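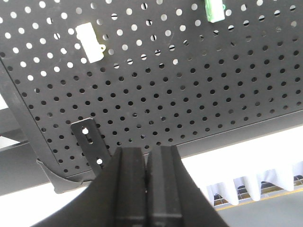 Does the Garnura bus still stop at Panow on the way back? Only on the last run of the day, and you have to ring the bell before the bridge.

On Jan 22, 2023 a member wrote:
> The 248 went straight past Panow again.
> Is the stop closed, or has the timetable changed?
> The one in the shelter is from July.

It changed. The July sheet is out of date and Pisia depot has been told. There are now 4 buses out and 4 back, but three of the return runs use the Sandoval road and miss the village. The stop is still open and the fare is the same. If you need an earlier bus, get off at Sandoval and walk down by the mill. It is dark on that stretch, so take a torch.

Comments

I rang at the bridge and it stopped fine.

Can someone take the old sheet down?

Does the day ticket work on the Sandoval runs?

Recent messages
Lost glove on the Pisia bus
Road works at Garnura
School term passes

Contact the list owner | Copyright Panow Bus Users | Back to top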